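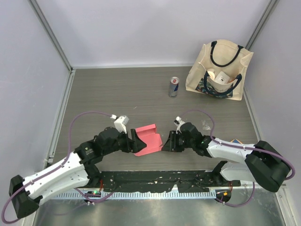 A pink box blank, partly folded, with a tote bag and a drink can behind it on the table.

Search articles Go

The Folding Carton Returns to the Gift Table

By the Features Desk, Okthorpe Quarterly

The die-cut carton is among the most common articles in American retail, and it receives little attention until it must be put together by hand. Shops that order cartons flat save a great deal of shelf space. A bundle of 180 blanks from Marar, a supplier to small stores, occupies a single shelf in the Jelinport stockroom. The same number of finished boxes would fill the room.

The quality of the finished box depends largely on its creases. Each fold should be made once, along the scored line, and pressed firmly before the next is begun. Side flaps are raised first. Tabs are then guided into their slots without force, as a bent tab seldom holds well a second time. New staff at Jelinport are given 11 blanks for practice. 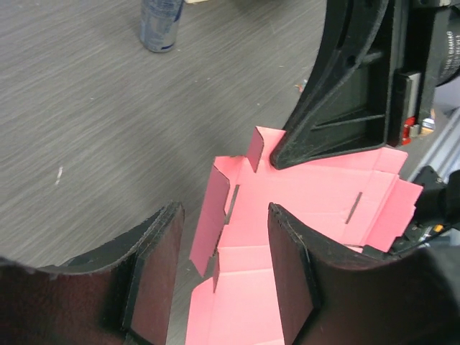
Color and Cost

Bright stock has been in steady demand since September, and pink remains the leading choice for small gifts. The Brivix price list shows a plain carton at 53 cents, with colored board 3 cents higher. Buyers should ask to see a cut edge before placing an order, for the inner layer is often darker than the face and will show wherever a flap is left open.

We use cookies to improve your visit. Accept Manage settings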